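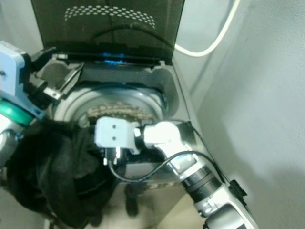
Has anyone else here priced out what "cold wash saves you hundreds" really means? Our utility mailed a flyer in March claiming a household can save $200 a year by washing everything in cold, and I don't buy it. I live alone in a one-bedroom in Tildale and run a top loader with a tinted lid and a steel tub, and half the time there's one brown thing lying in the bottom of it when I walk past. My whole electric use last month was 268 kWh less than the month before and I hadn't touched the washer settings. So where does the $200 come from?

Posted by drumskeptic, Saturday, July 30, 2022

hardwater_hal wrote:
It comes from assuming you have an electric water heater, a big family and a machine from twenty years ago that you always ran on hot. Change any of those and the number falls apart. I have gas hot water and my savings would buy a sandwich.

pegs_and_line wrote:
I'll disagree a little. I switched to cold for everything except sheets and towels and my bill did drop. Not $200, but it dropped. Heating water is most of what a wash costs. The motor hardly uses anything.

drumskeptic wrote:
Dropped by how much, though? And did anything else change that month? People switch to cold in spring and then credit the washer for the furnace being off.

pegs_and_line wrote:
Fair, it was April. But I did read the meter. I'm not going to dig out old bills for an argument about socks.

Bilton_resident wrote:
I kept a log for a while. 2,268 kWh for the year before, all warm washes, two adults and a toddler. The year after, all cold, I used more because we bought a dehumidifier. So my log proves nothing, and I suspect most of these testimonials are the same.

spin_cycle_sue wrote:
What bugs me is the detergent side. The Laditz cold formula costs nearly double the regular one at my store – and the flyer never mentions that. I tried one jug and it left white streaks on anything dark. Went back to the cheap powder.

hardwater_hal wrote:
Powder streaks in cold too if you overload. Dissolve it in a cup of warm water first.

spin_cycle_sue wrote:
I don't overload. And if I have to heat up water to wash in cold, I'm just going to wash in warm.

pegs_and_line wrote:
The regular Laditz liquid works fine in cold for me. I never bought the special one. Use less than the cap says.

Bilton_resident wrote:
Seconding using less. The cap lines are there to sell detergent.

drumskeptic wrote:
That I can believe. I'm calling the utility Monday to ask what household they used for the flyer. If they say four people and 30 loads a month I'm going to laugh.

hardwater_hal wrote:
Post what they tell you. My guess is you get a link to the same flyer.

Contact the moderators | © Ní Chonaill Home Forums | Back to top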